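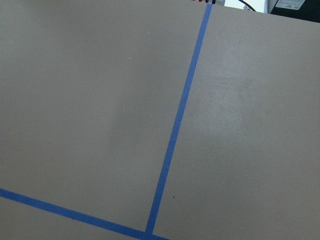
Blue tape on a tabletop: cheap, peelable and very good at starting arguments.

I grew up in a house where the kitchen table did everything. We ate at it, did homework at it, and every April my mum spread the tax receipts across it and we all ate on our laps until she was finished. So I have always been a shared-table person. I think I'd have told you, if you'd asked me a couple of years ago, that putting a line down the middle of one was the sort of thing only miserable people did.

Well. I now work three days a week at a long table in a co-working place called Hustovora (above a tyre shop, good light, terrible stairs), and I have come round to lines. I've become a bit of a bore about them, to be fair.

What changed my mind was sharing a table with someone I liked very much. Ngan-ling Cheung makes patterns for children's clothes, and she spreads. She starts the morning with a pencil case and a thermos and by eleven the paper has reached my elbow, and then it's under my elbow, and then I'm holding my laptop on my knees being terribly nice about it. I said nothing for 21 weeks. I know the number because I went back through my diary later, in a temper, and found the first grumpy entry.

Saying nothing felt like good manners at the time. I'd go home and complain to my partner over dinner, in detail, with gestures, and then come in the next day with a coffee for her. She had no idea! How could she? As far as Ngan-ling knew, the table was as big as she needed it to be and I was a person who enjoyed sitting sideways.

It came out on a Tuesday, over a pair of scissors, and it came out badly. I was sarcastic. She was mortified, then cross that I'd let her be rude for all those months without a word, and I thought about that on the tram the whole way home. She was right, too. I'd taken away her chance to be considerate and then held it against her.

We got a line after that. The colour was whatever was in the drawer. She got the bigger side, by the way, because I have a laptop and a notebook and she has a whole winter coat in pieces, and once we'd talked about it properly I didn't mind in the slightest. Two-thirds to one-third. I'd been sulking over half a table that I didn't even want.

There's a school of thought that says neighbours and flatmates and families ought to manage without this stuff, that if you need it written down then the goodwill has already gone. My brother-in-law thinks so. He lived in a share house called Grando in his twenties (they named it, there was a sign) and he swears they never had a single rule. I've met the others from Grando. They had rules. One of them, Hiu-tung Chung, did all the washing up for two winters and can still tell you who owned which saucepan.

That's my trouble with the no-rules household. Somebody is usually paying for it, and it tends to be the person who minds most about mess or noise or the milk. The easygoing ones get to stay easygoing. I've been on both ends, and I can tell you the easygoing end is lovely, you sleep like a baby.

I do have limits. The body corporate at my old flat sent us a 2000-word document on the use of the clothesline, with a section on peg colour, and I have never wanted to hang a wet doona over a stranger's shirts so badly in my life. That one was written by somebody who'd stopped speaking to the neighbours and had taken up typing. Nobody could have argued with it, or moved it, or laughed at it.

Tape you can move. When Ngan-ling had a big order on last month she peeled up her end and shifted it over towards me by a hand's width, and asked first, and I said go on then. When it was finished she put it back. It took less time than making a cup of tea. I can't imagine either of us managing that conversation in the days when the table belonged vaguely to everybody.

My mum, when I told her all this, said she'd have loved a line on ours. She meant it, I think. She said she'd wanted one corner, just the one by the window, where she could leave a thing overnight and find it there in the morning. I asked why she'd never said, and she told me to drink my tea.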